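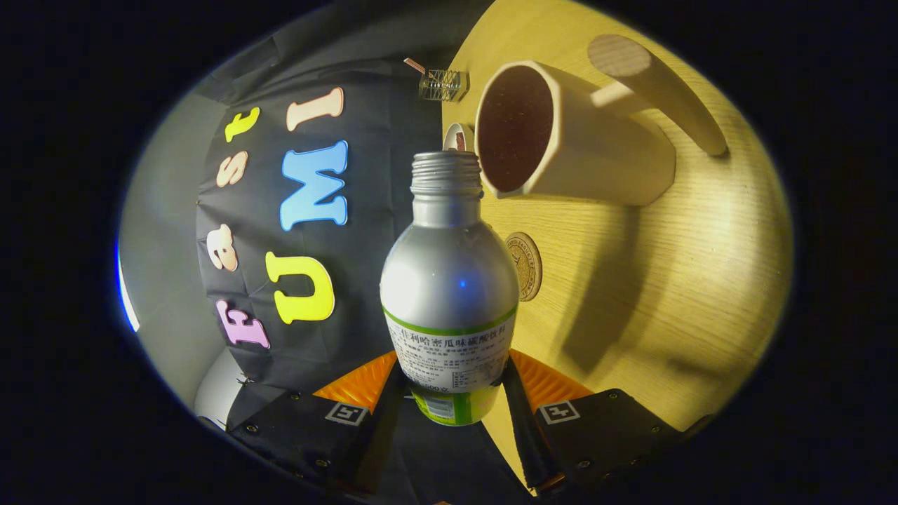
Section 4: Setting up the Ernitz C2 can and bottle crusher

4.1 Before you start

The C2 is supplied for household and small workshop use. It flattens empty aluminium drink containers up to the height marked on the chute. It is not suitable for glass, steel aerosols or any container that still holds pressure.

You will need a 10 mm socket, a Phillips screwdriver, a spirit level and the four coach bolts from bag B. Masonry anchors are not supplied.

CAUTION: Keep the locking pin in the lever until step 8. The lever is spring-loaded and can swing down without warning.

4.2 Mounting the back plate

1. Choose a section of wall with a solid stud or masonry behind it. Plasterboard alone will not carry the load.

2. Mark the upper bolt holes. For most adults a height of around 2000 mm from the floor to the top of the lever, when raised, gives a comfortable pull. Check for shelves and light fittings in the path of the lever.

3. Hold the back plate against the wall, level it, and mark the lower holes. The vertical distance between upper and lower centres is 463 mm.

4. Drill pilot holes and fit the bolts finger-tight.

5. Recheck the level, then tighten the upper pair followed by the lower pair. Do not use an impact driver.

4.3 Fitting the chute and lever

6. Slide the chute onto the rails with the open side facing you. It should click twice. If it clicks once, the lower tab has not engaged; lift the chute off and refit it.

7. Fit the lever arm with the two shoulder screws. The nylon washer goes between the arm and the plate.

8. Hold the lever, withdraw the locking pin and store it in the clip on the left side of the plate.

9. Place the collection tub under the outlet. The Usinetti 324 tub fits without the adaptor ring. For Aidoo tubs, use the grey ring from bag C.

4.4 First use

10. Empty and rinse the container. Remove any screw cap. A capped bottle traps air and can split at the shoulder.

11. Stand the container upright in the chute, base down. Threaded necks fold more evenly if the bottle is centred on the lower plate.

12. Pull the lever down in one steady movement, then return it fully. The flattened container drops through the outlet.

NOTE: Paper labels and plastic sleeves can be left on unless your local depot asks for them to be removed. Some depots scan the barcode for refunds and will not accept crushed containers. Check before crushing.

4.5 Maintenance

Wipe the lower plate weekly with warm soapy water. Sugar residue attracts ants and will eventually stick the return spring.

Grease the pivot every 3000 cycles with the Fonville white lithium sachet or equivalent. Do not grease the rails.

If the lever does not return fully, refit the locking pin and go to Section 6, Fault finding.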